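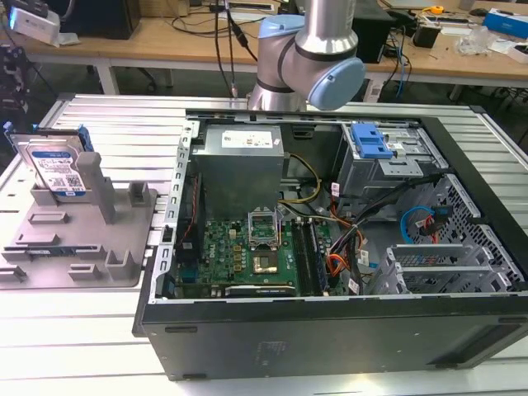 June 4, 2024

Teardown task, drive removal, dry runs only. Maëlys rewrote the approach so the arm comes in over the top rail of the Dell. Her version has 108 lines, mine had 1,057. We are not discussing it.

Fixture: rear slot is the drive slot. Write it on the fixture, Inès, you agreed to this in April.

Processor stays in the socket with the frame up until we settle whether the rules let us start that way. Makach team says yes. Makach team also said the deadline had moved.

Yellow bundle still sags toward the middle of the board. Tie back before run 2.

To do: wrist angle, slower descent, ask Ostrowski for 3 more dead drives.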